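Media & Broadcasting Forum > Local Television
Filed under: Newscasts, Scheduling, Viewer Feedback
3 min read
Print this thread | E-mail this thread

Subject: Proposed changes to the early evening newscast

Posted by stodonach_viewers, Monday, June 22, 2026

Members are advised that Stodonach Television has opened its consultation on the early evening newscast. Under the proposal, the program would be shortened and the regional business report would be moved to the station's website. The station has invited written comments from viewers. Members are asked to state their positions below so that a joint response may be prepared.

Reply from tekine_relay

I support the proposal in principle. The business report has for several years repeated material already carried by the Tekine morning program. A shorter newscast with better reporting on schools and roads would serve the region well. I would ask only that the station publish its schedule before the new season begins in January.

Reply from uplandset

I must respectfully disagree. The business report is the one part of the newscast that regularly leaves the studio. Many households in the Prekell valley do not have a connection suitable for video, and moving the report online would remove it from those homes. The items on local industry should remain in the broadcast. I attach 2 pictures.
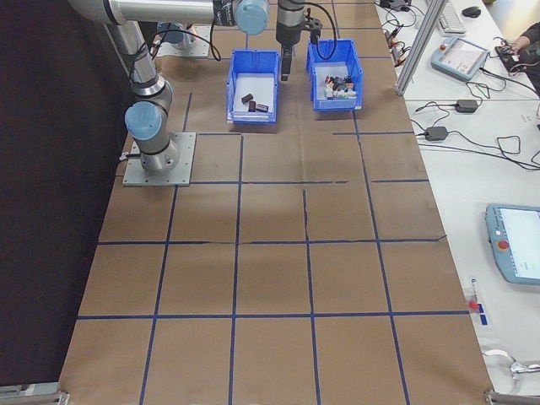
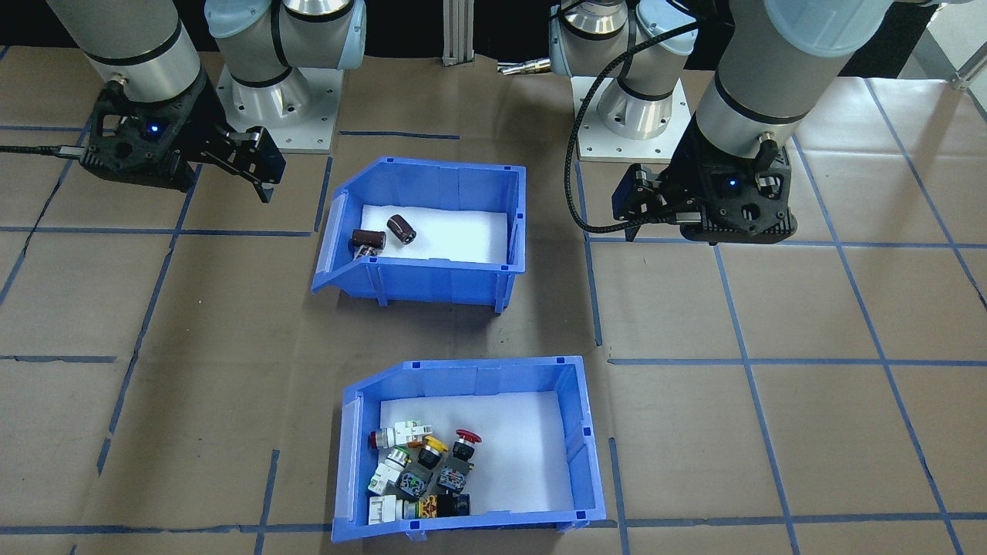

Blue bins on the taped work surface, both pictures.

Reply from tekine_relay

The concern about the Prekell valley is a fair one, and I had not given it enough weight. I remain of the view that the report in its present form is too long. Perhaps a weekly edition could be kept on air.

Reply from macdonald_desk

A weekly edition was tried by the MacDonald station and was withdrawn after 21 broadcasts. The audience did not know when to expect it. I would oppose any arrangement of that kind unless it is given a fixed day and hour. I also note that the consultation paper says nothing about the closing weather summary, which many farm households depend upon.

Reply from uplandset

I agree with the previous member regarding the weather summary. On the weekly edition, the MacDonald program was moved twice during its run, so it is not a sound comparison.

Reply from stodonach_viewers

Thank you to all members who have replied. The joint response will record that opinion was divided on the business report, and will ask the station to confirm its plans for the weather summary. The station accepts submissions of up to 2000 words. Members who wish to have their own wording included should send it to this account by private message.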